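Caring for a Printed Wall Calendar

Plurora Paper Goods recommends the following practices to customers who keep a heritage or commemorative calendar on display through the year and wish to save it afterward.

Unpacking. Calendars are shipped flat in a stiff sleeve. Leave the calendar in its sleeve overnight if the parcel has been in a cold vehicle. Wash and dry the hands before turning the pages, as the dark inks used for portraits show fingerprints readily.

Hanging. Use a smooth, round-headed nail or a small brass hook. Place the calendar away from the stove, the sink and any window that receives direct afternoon sun. In kitchens, a distance of 32 inches from the cooktop is advised. A calendar hung near steam will curl at the lower corners by August.

Writing. Pencil or a fine ballpoint pen is suitable for all Plurora stock. Felt markers will show through to the following month. Birthdays and family dates should be entered before the calendar is hung, while the pages can be supported on a firm surface.

Stains. Blot fresh grease with a plain paper towel and do not rub. Cornstarch may be left on the spot for 2 hours and then brushed away with a soft brush.

Storage. At the end of the year, remove the hook, place a sheet of acid-free tissue between the pages and store the calendar flat. Questions may be directed to Eleri Jarman in Customer Care.

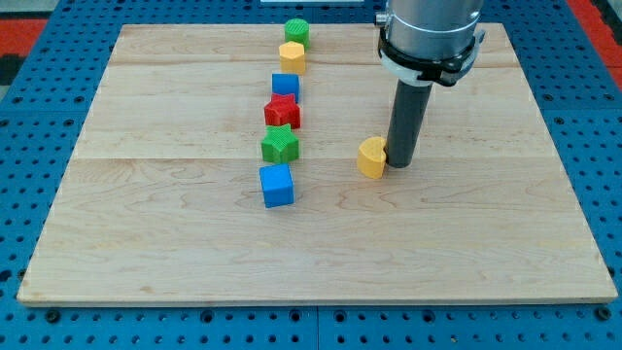
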